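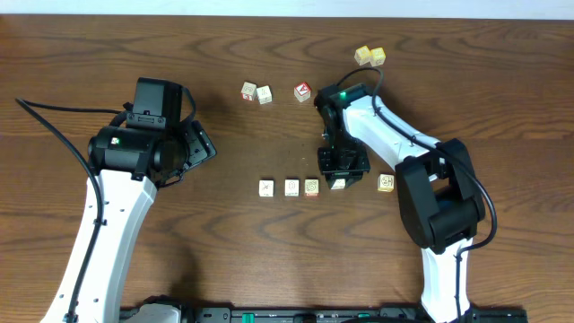 Robot teachers wanted – no robotics background needed

Vellcombe is looking for patient, curious people with steady hands to help our robots learn everyday tabletop skills. You move the arms through a task, the system records what you did, and those recordings become the examples our learning models train on. We need a lot of them, done by many different people, and that is where you come in!

The project is called Lovum. This round is all about small objects: picking up letter blocks, sliding them apart, turning them to a chosen side, lining them up in a row and passing them from one gripper to the other. It sounds like play, and some of it really is fun, but getting two arms to cooperate over a block the size of a bite of cake takes concentration. Most people feel clumsy for the first hour or so and then suddenly find the rhythm.

What you would be doing

You work at a table with a pair of arms and guide them through short tasks from a list on the screen. Each attempt is one example. Between attempts you rearrange the blocks, and we want you to be messy about it – crooked rows, odd corners, blocks pushed close together. A model that has only seen tidy tables does badly on untidy ones. You also mark each attempt as good, usable or failed, and type a short note if something strange happened. Please keep the failed ones. A dropped block followed by a calm recovery is one of the most useful things you can give us.

A full shift usually produces around 200 examples. There is no bonus for speed and we would much rather have smooth, unhurried movements.

Who we would love to hear from

Anyone 18 or older who can sit or stand at a table for a shift with breaks. Left-handed people are very welcome, we have far too few of you in the data so far. Musicians, knitters, model builders, dental assistants and people who like video games have all done well in earlier rounds, but so have people who do none of those things. You need to be able to read simple instructions in English and tell us when something feels wrong with the equipment.

Practical details

Shifts are 3 hours long, mornings or afternoons, at our Kullent Street workshop. We ask for at least 2 shifts a week through the end of February. Training is paid at the same rate as regular shifts, and you get $70 per shift plus your bus fare. We record the arm movements and the view of the table. We don't record sound, and your name is not stored with the examples.

How to apply

Send us a few lines through the form on the Lovum page. No resume required. Tell us which times suit you, which hand you write with, and something you have made or fixed with your hands. If it looks like a good match we will invite you to a short tryout at the table, where you can ask the team anything you like and decide whether the work suits you.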